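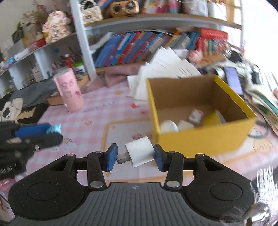 The craft table, with the yellow box open and the papers fanned out behind it.

Fludton Swap and Sort Group: minutes, 6 January 2019

I'm doing these while I still remember who said what, so forgive the spelling. Rohani Chong was in the chair, I took notes, and the Pedholm lot sent apologies (snow on their side, lucky things).

1. Last minutes
Agreed, apart from the raffle, which made £181. I'd put £155. Sorry!

2. The yellow box
We spent ages on this. Rohani would like it kept for small bits only: plugs and chargers, little cups, anything that would get lost in a drawer. I said chargers should have their own tin, with the leads, and there was a fair bit of muttering on both sides. We settled on the box for now, and we'll look again in June. Labels to go on the lid. Action: me.

3. Papers and magazines
The white papers stay together behind the box until they've been read through. Magazines can go to Mandagi, who are happy to take them if we drop them off ourselves. Please check between the pages first, we very nearly gave away a gas bill last time. Action: Rohani.

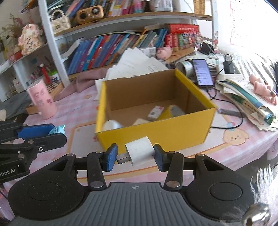
Table and bookshelf, with the tape and phones on the right.

4. The bookshelf
Everyone likes the curved shelves and the row of coloured books, so those stay put. The dried flowers were talked about at length (I love them, Rohani says they're dust on sticks) and they've been let off. The quilted white bag is staying on the upper shelf too.

5. Tablecloth
Pink check to stay for the winter. I offered to wash it, and I've already regretted that. Cemero do a wipe-clean one and I'll ask for a price.

6. Any other business
More clear tape needed, 2 rolls. Could whoever has the good scissors please bring them back.

Next meeting same place, 2 o'clock. Rohani's bringing the lemon cake.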